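Planning the bench budget
November – posted by the Dritska workshop blog

The first quote from Keskinen was 3529. The one from Pusberg was 3341, with shipping. Both left out the work surface, so I added 60 for green covering.

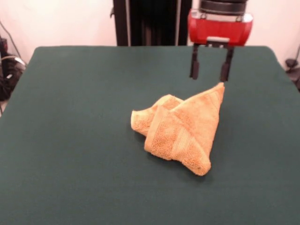 Gripper open over the orange towel.

Towels cost next to nothing. I put down 5 and moved on. Spare fingers are what I underpriced last year, so they get their own line now. 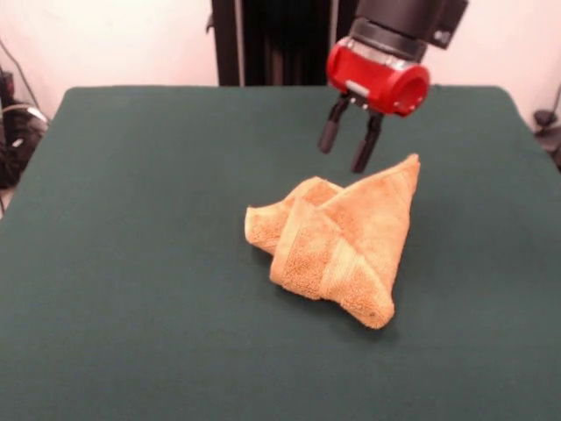

Fingertip just over the peak of the fold.

Cables are the other line I always forget – power strips, longer leads, ties.
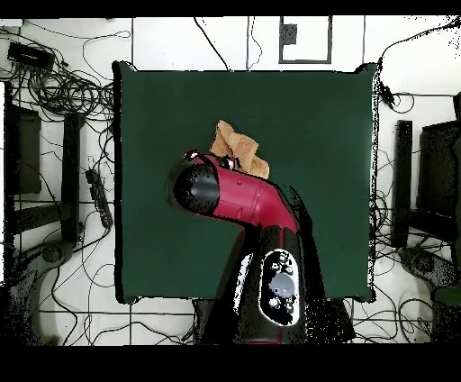
The arm over the green mat, cables on both sides.

Floor space is free, but chairs and cords eat into it. Measure before you order.
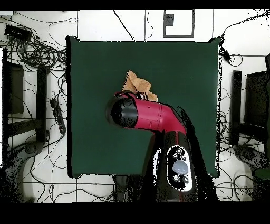
I'm leaning toward Pusberg. Flultura never sent a price, and I want the order in before the end of the month.

Comments

benchrat: Does the Pusberg price include a spare set of fingers?

Reply: No, those are extra.

tallpine: Get the cable ties in bulk.

Contact | Copyright Dritska | Back to top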